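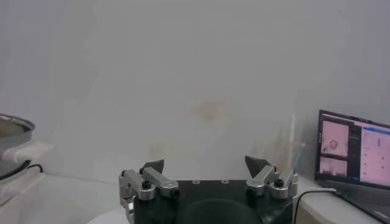

Omolara Omoregie

I've been asked to write up some house rules for having a robot arm in the kitchen, and I should say up front that I'm not sold on having one in there at all. A bench scraper costs very little and has never needed a software update. But people are putting these arms next to mixers and cooktops whether I like it or not, and most of the advice going around was written by whoever sells them. The Drikard booklet spends 3 pages on connecting to the wi-fi and one sentence on washing up.

So these are my rules. Ignore the ones you disagree with, except the first few.

Before you switch it on

Find the stop button and make sure everyone who uses the kitchen can reach it without leaning across the arm. A stop that lives in a menu on the laptop doesn't count. If your kit came without a proper button, a switched power point at elbow height is the least I'd put up with, and you need to check what the arm does when the power goes. Some of them hold where they are. Some of them drop like a dead branch.

Decide how far it can reach and stay out of that space. Tape on the bench works. It looks ugly and I leave it there anyway. With two arms, mark both and look hard at where the circles overlap, because that's usually where the bowl has to go.

Kids and pets out. I don't care how slow the brochure says it moves.

Bare metal and dough

My biggest gripe is with the gripper itself. Look at any of them side-on: bars, pivots, screw heads with little hex sockets in them, and every one a place for flour to sit. Dough finds the joints within 5 minutes. You can wipe a fingertip, but you can't wipe the inside of a pivot, and I don't believe anybody who tells me they do it every night.

— Ask the seller in writing whether the fingertips are made for food contact. "It should be fine" isn't an answer. When I asked about the Zerora tips I was sent a link to a video of one picking up a strawberry.

— Fit a sleeve or cover over the linkages if there's one made for your model. Throw it out when it tears. Don't tape it.

— Take the tips off and wash them by hand. Put the screws in a saucer, and count them out and back in. A missing screw means the batch goes in the bin.

— No spray cleaner near the motors. Spray the cloth.

— Check what the joints are greased with. If you can't find out, nothing that passes under that gripper should be eaten.

That last one rules out a fair number of kits, and so it should. Use them for practice dough and keep the practice dough well away from the real stuff. I write PRACTICE on a strip of masking tape and stick it to the bowl. 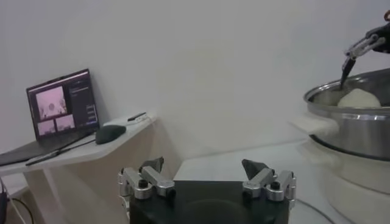

Gripper tips against the dough, laptop and mouse on the desk alongside.

Pots, bowls and mixers

Never let an arm go into a bowl while the mixer is able to turn. I mean unplugged, with the plug where you can see it. Turning the speed dial to zero is what people do, and then a sleeve or an elbow catches it. A dough hook has plenty of grunt and it won't care whether it's bending a steel finger or a human one. The Nzioka manual does say this, to be fair to it, on the second-last page.

Push the bowl sideways with your hand before you start. If it shifts, the arm will shift it too. A damp tea towel underneath is good for a bowl on a bench. On a mixer base, lock it in properly.

Run every new movement with the bowl empty, at the slowest speed you've got, with your hand on the stop. Then do it again. I've been told this is over-cautious by a man who had to buy a new bowl.

Don't reach in to help. Everyone wants to help! The arm gets to the dough, gives it a feeble sort of prod, and your hand goes out to nudge it along before you've thought about it. Stop the arm first, every time.

Cables

I'd sooner see one tidy extension lead than the nest most people end up with. Keep cables off the front edge of the desk, off the floor where you walk, and clear of anything hot or wet. Leave enough slack that the arm can go to the end of its travel without tugging, and clip the slack down so it can't loop over a pot handle. If a lead has to cross the floor, cover it or move the table.

The laptop belongs further away than you think. Flour in the fan, floury fingers on the keys, then the same fingers back in the bowl. Pick who's on the mouse and who's on the food for that session and stick to it. Swapping means washing your hands.

What the labels mean

Less than you'd hope. "Collaborative" describes how a machine is supposed to behave around people when it's been set up a particular way, and a knife stuck in the gripper changes the whole thing. "Kitchen ready" means nothing that I've been able to pin down. Mutine call theirs "100% safe", which would be quite an achievement for a butter knife. Ask which standard the thing was tested to, ask for the paper, and read what parts it covers. Sometimes it's only the power supply.

A friend, Eusebio Bustamante, reckons I'm too hard on all this and that people said the same about stand mixers. Maybe they did. He also wears his reading glasses to clean his gripper with a toothbrush, which takes him longer than kneading the loaf would have.

Keep a notebook near the bench. Write down what jammed, what got replaced and when the covers were changed. Mine has some 2 pages on one sticky pivot, and that record got me my money back when talking on the phone hadn't.

If it starts doing something you didn't ask for, turn it off and finish the bread by hand.

Related tips
Getting dried dough off a stainless bowl
Is your mixer walking across the bench?
Masking tape labels that survive the fridge
Extension leads in the kitchen: what to throw out
Which cloth for which job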